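Up at six to get the Haralano figures done before the call. The district flooded twice last year and the drill report still says 2000 households were reached, a number I can't get to from the sign-in sheets. I went through them again with coffee and came out at 665 for the upper wards. The lower wards are in a different binder, and that one is in Sinari.

The call ran long. The river gauge at Pringle has been sending readings every 30 minutes when it should be every ten, and the contractor wants a new service agreement before anyone drives out. I said we would pay for the one visit and talk about the rest after the rains.

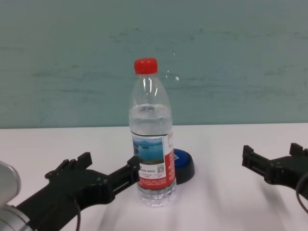 Then the sirens. Four wards have them mounted and two of those have no backup battery. The budget line for batteries was moved to training in March and I signed it, so I can't complain much. I wrote to the Multton office asking if the spare units from the coast project could be released to us. No answer by lunch.

Ate at my desk. Rice and the last of the beans.

In the afternoon I worked on the evacuation map. The school on the hill is marked as a shelter for 100 people, but the access road crosses the culvert that washed out, and the repair is only gravel. I moved it to second choice and put the market hall first. The market hall has a bad roof on the north side. I made a note of that and left it as it is for now.

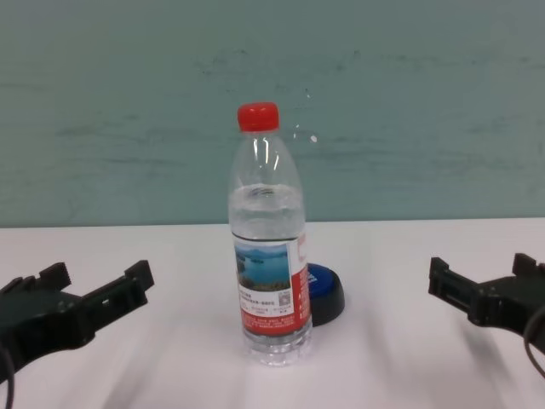
Spent the last hour on the warden handbook. The section on when to leave is four pages long and a warden needs it on one card. I cut it down to the gauge levels, the siren pattern and the two routes, and sent it around for comments.

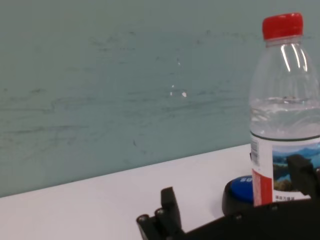
Heather Munro wrote back first and said the card was fine but the gauge levels should be given as the painted marks on the bridge post, because wardens look at the post and never see the readings in meters. She also wants the phone tree on the back. I agreed to both and changed the file before supper.

Still nothing from Multton. I'll call them in the morning and ask about the lower ward binder on the same day. Rain started after nine, light so far.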